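July
By Ezequiel Zavala

The first thing Dale Sisow wants me to know about keeping chickens is that he never meant to keep any. The second is that he has 57.

"It was going to be four," he says, scraping something off his boot with a stick he seems to carry for the purpose. "My wife wanted four. She picked out names and everything."

We are standing behind his house on the Sandoval road at seven in the morning, an hour he describes as late. A speckled hen is working on my shoelace. Sisow watches her with what I take to be approval.

The four original hens came from a neighbor who was moving. Then a hatchery order came in with a minimum quantity, and then a hen vanished for three weeks and came back from under the porch with company. He tells this as if it were weather.

I had come to ask about molting, which is his specialty, if a retired bus mechanic can be said to have one. People in the county call him when their birds start to look like something pulled out of a vacuum cleaner. Most of them call in a panic.

"They think it's mites. They think it's a disease. One fellow thought a raccoon was plucking her at night and putting her back."

So how does he tell the difference?

"You pick up the bird," he says, in the tone of a man who has said it before. "Part the feathers. If you see new quills coming in, little blue-looking pins, she's molting. If you see bugs, you've got bugs." 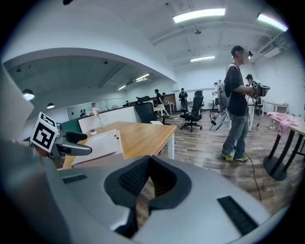

He doesn't like to handle them much once the pins are in, because it hurts them, and he thinks most of the fussing people do in those weeks is for the benefit of the people. What he does change is the feed. Feathers are mostly protein, and a hen who is growing a new coat has little left over for eggs. He moves the flock off layer ration and onto something richer until they look respectable again.

"And cut out the scratch," he adds. "Folks feel sorry for her, so they give her corn. It's like feeling sorry for a carpenter and giving him cake."

I ask about the eggs. He laughs for longer than I expected.

"What eggs? Last fall I had fifty birds eating and two laying. I bought a carton at the store. I wore a hat."

There is a coop, or really there are several, each built onto the last one in the style of a family argument. The oldest part is called Mikholm, after the company name stenciled on the crate it was made from. The newest has a sliding door that sticks. Sisow kicks it open, and a rooster named Vunard comes out sideways and looks me over. The name was a grandson's idea and has never been explained.

"He's molting too," Sisow says. "Don't mention it. He lost his tail feathers all at once and he's been mad for a week."

I look at the rooster. He does have the air of somebody whose luggage has gone to another airport.

Does Sisow ever think about cutting back? He considers this while refilling a waterer, then goes on considering it while he refills the next one.

"Every winter," he says. "Then one of them goes broody."

The speckled hen has my lace undone by now and has started on the other shoe.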